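Randari Two-Arm Bench Cell
Price as shown at our open day: $3,155 per month, 7-month minimum

I run the demo days at Cesavero, and the September one was my favorite so far – 23 visitors, plenty of questions, and Korkor Boateng at the controls all afternoon!

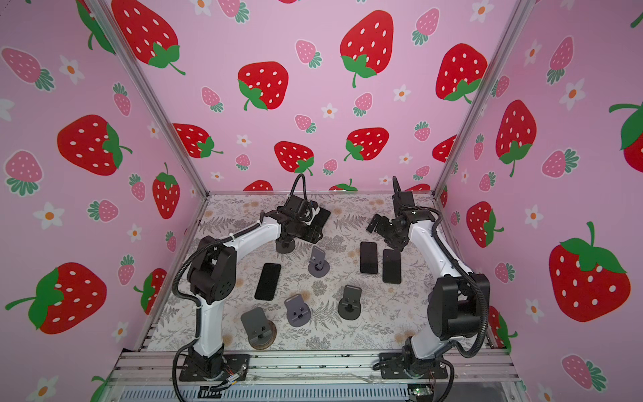

Setup is what people ask me about most. Both arms bolt to the front rail on their own plates, so the whole back of the table stays open for your parts. We ran the phone and stand job, and yes, you can swap in your own mat (ferns and flowers are fine).

Want to try it? Ask for Gordon Girard and bring your parts along – visits take 2 hours.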